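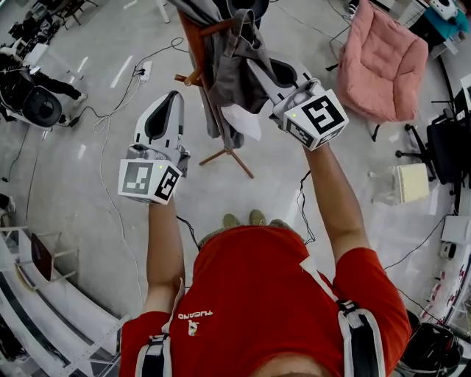
**Trikundale floor, hand-held gripper station, garment task**
Walk-through 28 February 2018. Checked by Musa Aliyu.
Marks: OK / FIX / ? (not convinced)

**Floor**
- [ ] Cables clear of where the operator stands: **FIX.** Still loops lying on the floor. I wrote this up in August and was told it was in hand. Tape or a cable ramp, please, I don't mind which.
- [ ] Bags, boxes and plastic off the floor: **FIX.** An operator watching a coat rack isn't watching their feet.
- [x] Closed shoes: OK.

**Operator**
- [x] Harness straps sit flat, buckle reachable: OK.
- [ ] Gripper cables can't snag on the rack legs: **?** "It hasn't happened yet" is not a check.
- [ ] Break taken between sets: **?** The sheet says yes every time, in the same pen.

**Grippers**
- [x] Both indicator lights green: OK.
- [x] Marker cubes clean, none peeling: OK.
- [ ] Finger pads looked at before each set: **?** No initials.
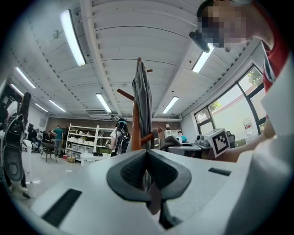
*Rack and gripper pad, garment over the top of the pole.*

**Rack**
- [ ] Stays put when the garment is pulled sideways: **FIX.** I could rock it with two fingers. Weight the base.
- [ ] Arms and pegs at a safe height for someone leaning in: **?** Depends who is leaning.

**Recordings**
- [ ] Failed tries kept and labelled: **?** Ternari say the system learns from all of it. Then why did I find only clean ones in the folder? Barros to show me two bad ones.
- [ ] More than one garment colour: **FIX.** Skenelness asked for variety. Grey and grey isn't variety.

Recheck in two weeks. Copy to Skenelness.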